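Open Day at the Fletonari Robot Lab

Posted 07/09/2023 by Elba Escobar
Gallery: Visits and events

The Fletonari lab on the Plovberg campus opened its doors to the public again this year. The building was open from late morning until early evening, and visitors could walk through at their own pace or join one of the guided groups. Groups were limited to 25 people so that those at the back could still see the tables. By the end of the day the front desk had signed in 1,442 visitors, more than the building has had at any open day before.

Most of the ground floor was given over to working demonstrations. Upstairs there were posters, a talk in the seminar room, and a workshop for children run by Valentina Gallardo and her students. The mobile robots were in the courtyard in the morning and moved into the hallway after lunch.

This page covers the tabletop demonstration in Room 3, which had the longest line for most of the afternoon. Pascual Toledo and Domingo Daza took turns running it. The subject was handling small household items: picking things up, moving them, and putting them down in a chosen spot. Pascual started each session with a short explanation of how the arms are taught, and then let the arms run while people asked questions.

For those who missed it, the explanation went like this. A person first guides the arm through a task by hand or with a controller, many times over, with small changes in where the items start. Cameras record each attempt. The recordings are then used to train a program that looks at the camera view and decides how the arm should move next. There is no fixed list of positions stored anywhere, so the items do not have to start in the same place every time. The drawback is that the program can be thrown off by things a person would not notice, such as a change in the light or a sleeve reaching across the table. Visitors were asked to stay behind the tape on the floor for that reason and for the obvious one.

One of the cameras sits at the gripper. It moves with the arm, so it gets a close view of whatever is between the fingers. A fixed camera covers the table as a whole. Both views were used in the session, and there is one of each on this page.

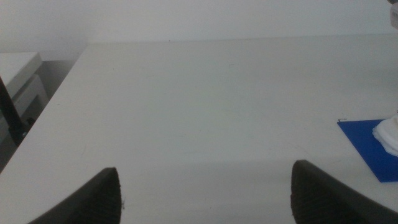
View from the gripper camera, with both fingers open. The blue mat and white cloth are over on the right.

Several people asked about the ridges on the inside of the fingers. Domingo's answer was that a smooth finger lets too many things slide, and that the grip surface is one of the cheapest parts to change and one of the most useful. The lab has tried a number of finger shapes. Wide ones are good for boxes and poor for anything thin. Narrow ones can get under the edge of a cloth but tend to tip over light items such as cups.

Cloth came up in nearly every group. A towel never lands the same way twice, and its edges are hard to find on camera when it is the same color as the table. A rigid item can be measured once and will keep its shape. With a cloth, the arm has to work from what it sees at that moment. Domingo told the groups that folding is still slow work and that he would not trust an arm with his own laundry yet. A lady in the second group said she would take a slow one.

Light, hard items have their own problems. If the fingers close a little off center, the item turns in the grip, and then it goes down crooked or falls over when released. Letting go cleanly is a separate skill from picking up, and it is recorded and trained along with the rest of the task. Pascual described this part in some detail for a group of high school students from Vergara, who had come with their shop teacher and had plenty of questions about motors.

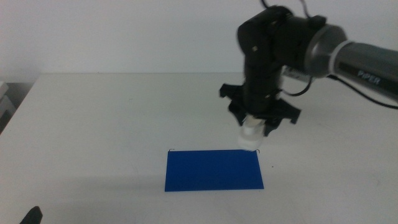
A PiPER arm holding a small white item over the upper right corner of the blue pad.

The question asked most often was how fast the arms can go. They can move faster than they did on open day. The speed is kept down for visitors, and also because a slower arm gives cleaner recordings. The next most common question was whether a child could try. Children age 8 and up were able to guide a practice arm in the workshop upstairs, with an adult next to them. The arms in Room 3 were run by lab staff only.

There were also questions about jobs. The lab takes on students each September for paid part-time work, mostly recording tasks and checking the recordings afterward. No programming experience is needed for that. Elba Ulloa keeps the list and can be reached through the front desk. Please put "student work" in the subject line if you write.

A few notes for people who were there:

A gray knit scarf and a set of keys on a green ring were left in the seminar room. Both are at the front desk.

The handout from Pascual's talk ran out early. More have been printed and can be picked up at the desk during normal hours.

The talk in the seminar room was recorded, but the sound is poor in the first part. We will post it if it can be cleaned up.

The café stand in the courtyard was run by Tirnico, from across the street. They have asked us to pass on that the lemon cake was the same one they sell every day.

Pictures from the courtyard and the children's workshop will go up on their own pages once we have heard back from the parents. If you took pictures yourself and would like to share them, send them to the front desk with your name and the room they were taken in.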